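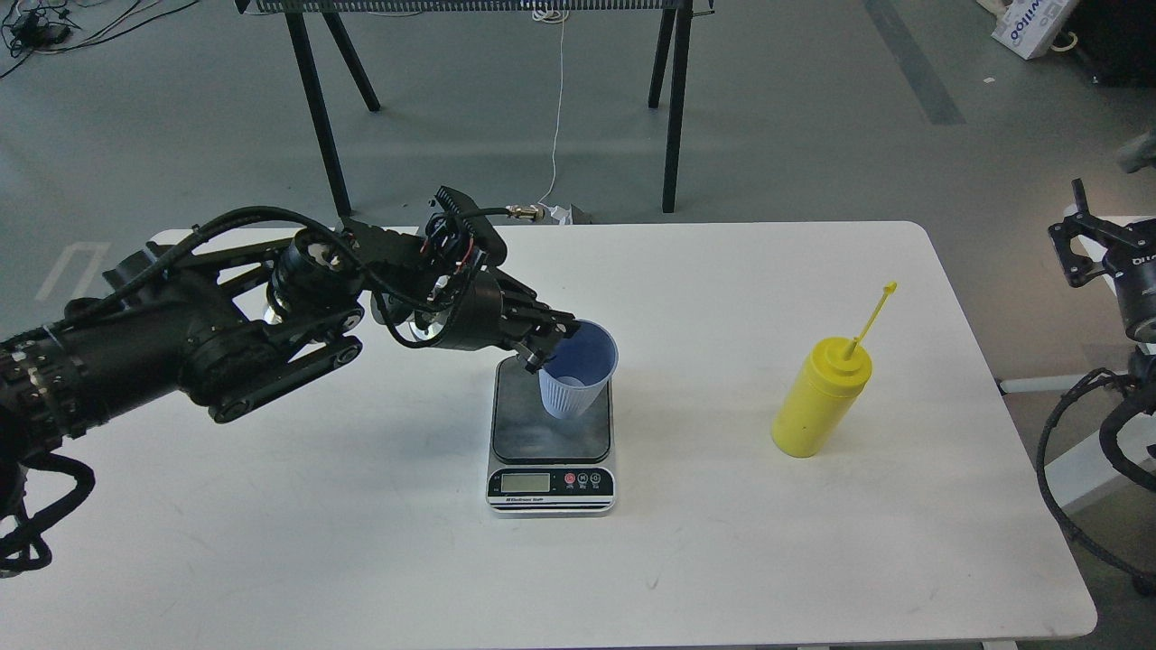
How long should the walnut dye bath steep before the wool goes in?
Overnight at the least, with the hulls strained out through two layers of cloth.

Search this notebook Enter keyword Go

Sat 3 March

Second round of the walnut trials for the Studow blanket order. Last round came out patchy on the heavier yarn and I want to settle the recipe before we commit the big pot.

Hulls are from the sack we brought back from Treltport last fall. Dried, mostly whole, a few with mold on the inside, which I picked out. Soaked them in rainwater from the barrel. Tap water here turns everything a bit gray and I don't want to chase that again.

Two baths this time. Bath A is plain hulls. Bath B is the same with a rusty nail jar added, a splash at a time until the color shifted. Both went in the enamel pots, since the old aluminum one is pitted and I don't trust it.

Yarn is the Kandpal two-ply, 100 grams to a skein, 4 skeins per bath. Scoured the evening before with the plain soap and rinsed until the water ran clear. No mordant on any of them. Skeins tied loosely in figure eights this time. Last round I tied them tight and got white bands under every tie, which should have been obvious.

Heated slowly to 60 C and held it there. Bath A wanted to climb past that on the small burner, so I moved it to the back and set the lid half off. Turned the skeins with the long stick whenever I walked by. Left everything to cool in the pots.

Results, judged wet and then again after drying on the rack by the window:

Bath A: warm medium brown, even all the way through. Dries a good deal lighter than it looks in the pot. One skein has a faint paler stretch where it floated up. Weight it down next time with the saucer.

Bath B: dark brown going toward charcoal. Handsome but the wool feels harsher. I think I put in too much iron. Half as much would probably do it, and it should go in at the end, after the yarn is lifted out.

Rubbed both on a white rag. A leaves almost nothing. B leaves a gray smudge, so it needs another wash before it goes near anybody's sofa.

Compared A with the swatch from Cirnthorpe. Ours is redder. Theirs may have been dyed with green hulls, or it has faded in the sample book. Going with ours unless Studow objects.

To do:
- light test, strips of A and B taped in the south window, half covered with card, leave until May
- reuse bath A for the leftover singles, should give a tan
- label the iron jar properly, the old label has come off
- more cheesecloth
- wash the long stick before it goes near the indigo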